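**Ticket: remote demonstration drops out at low approach, bin cell**

Opened January 2026 by Gwawr Prothero, Cusdale site
Assigned to: Aqeel Yousafzai, Trultel support
Priority: normal
Status: closed

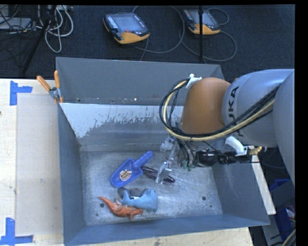

*Bin cell, KUKA arm with gripper over the mixed objects.*

**Reported problem**

During remote-control demonstrations of the pick task, the arm stops following the operator when the gripper is brought close to the bin floor. The hold lasts around 20 seconds. Control then returns, but the recorded demonstration is split into 2 files and the Skavex recorder marks both as incomplete. Demonstrations given by hand guiding are not affected.

The operator, Adom Sulemana, reports that the fault is most frequent when approaching the blue scoop at a shallow angle. It has also occurred with the toys, though less often.

**Steps already taken by site**

- Restarted the recorder and the operator station.
- Repeated the task with a second operator, Fiifi Abugri. Same result.
- Confirmed that the bin clamp was tight and that the bin was aligned with the blue tape corners on the table.

**Support response (A. Yousafzai)**

The logs supplied show a force limit event before each hold. The limit is being reached on the vertical axis while the gripper is still descending. Please confirm whether the tool weight in the active profile was updated after the new fingers were fitted in October.

Please also check the slack in the cables and hoses at the wrist, with the arm at its lowest demonstrated position. Tension there can be read as contact force.

**Site reply (G. Prothero)**

The tool weight had not been updated. The active profile still held the value for the previous fingers. The hoses were checked at the lowest position and moved freely – no change was made to the cable ties.

**Action**

1. Load the revised tool profile and run the weight identification routine with the gripper empty.
2. Leave the force limit at its present value. It should not be raised to hide the fault.
3. Record 5 remote demonstrations using the scoop, with a shallow approach in each.
4. Send the recorder logs with this ticket number in the subject line.

**Result**

All of the requested demonstrations were recorded without a hold, each as a single file. Milan Cuypers reviewed the logs and found no force limit events.

The incomplete files recorded before the correction are to be excluded from the Hennessy training set. Joining the halves is not supported, as the arm position during the hold was not logged.

**Follow-up**

Site has asked for a prompt in the recorder when the tool profile is older than the last recorded gripper change. Passed to the Skavex product team as a separate request. Ticket closed with the agreement of G. Prothero.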